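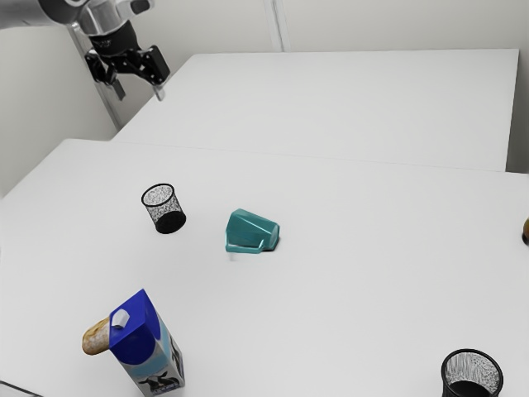 How long do you soak dried chickpeas before cooking?
Overnight, in lots of cold water. Eight hours is fine, twelve is fine too. Past a day they start to smell, change the water or cook them.

What you need
479 g dried chickpeas (one bag, the Vendov ones I get are odd sized)
Water, way more than you think
1 tsp salt for the soak, another for the pot
Bay leaf if there's one around
Big bowl, big pot with a lid

Soaking
Tip them out on a tray first and pick through. Small stones happen. Rinse. Into the bowl, cover with water by a hand's width, stir in the salt. Leave on the counter, or in the fridge if it's July and the kitchen is boiling.

Cooking
Drain, rinse again. Fresh water, bay leaf, bring it up to a hard boil for ten minutes. Skim the foam. Then turn it right down, lid half on. Start tasting at 45 min. Old beans can take almost two hours, no fixing that. Salt goes in for the last bit.

Done when one squashes flat betwen two fingers. For hummus go further, skins coming off, a bit mushy. For salad stop sooner.

Freezing
Cool in the cooking water. Drain, but keep a cup of it for soups. Makes 6 bags for me, a good handful and a half each. Press flat, lable them, freeze. Straight into a hot pan from frozen, no thawing.

Forgot to soak?
Boil 2 min, lid on, heat off, leave one hour. Drain and carry on as above. Sigita Lill wrote in to say she adds a pinch of baking soda here. Tried it, softer skins, slightly soapy if you overdo it. Tiny pinch.

Lentils page is next, still typing it up.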